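Home Maintenance for Owners, Unit 4: Water Heaters and What People Sell You for Them
Skerkerstead Adult Evening Program, September handout

Bring this with you. We start at 7 p.m. and I won't repeat the part on anode rods.

1. Sediment

Minerals settle at the bottom of a tank heater. How much depends on your water, and most advice skips that. "Flush every year" gets printed everywhere, and I have yet to see the evidence for it in a soft-water town. If yours is hard, yes, drain a few gallons from the bottom valve and look at what comes out. Clear water means you can wait.

Old plastic drain valves sometimes won't close again. Have a hose cap on hand before you open one.

2. Salesman's numbers

The Durano leaflet we read last time claims a saving of 1,857 kilowatt-hours a year from a tank blanket. Compared with what? It doesn't say. An old tank in a cold garage might gain from a blanket. A newer one already has foam inside the jacket, and some makers tell you not to add anything. Read the label on your own tank first.

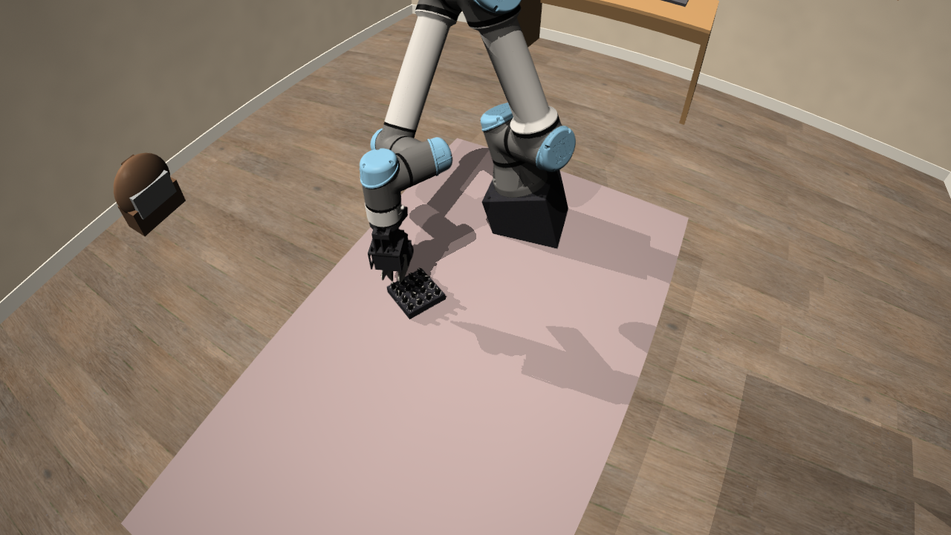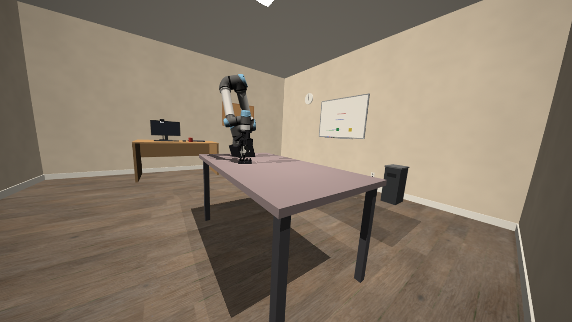
Same caution with the Cutance descaler, the magnetic clip that goes on the cold pipe. It costs $300. I asked for test results and got a page of customer letters. Letters aren't tests. Keep your money until someone shows you two tanks on the same supply, one with the clip and one without.

3. Tankless

A Lykkegaard unit was quoted to one household at $3,000 installed. Ask whether that covers the larger gas line, the venting and the permit. Then work out the payback using your own bills, and be suspicious if it comes out longer than the warranty.

4. Relief valve

This one I do believe in. Never plug it, never cap the discharge pipe. If it drips all the time, find out why before you replace it. High house pressure is a common cause, and a cheap gauge on an outdoor faucet will tell you.

For next time: write down your tank's age, its size and its temperature setting. Allow 30 minutes. Unit 5 is sump pumps.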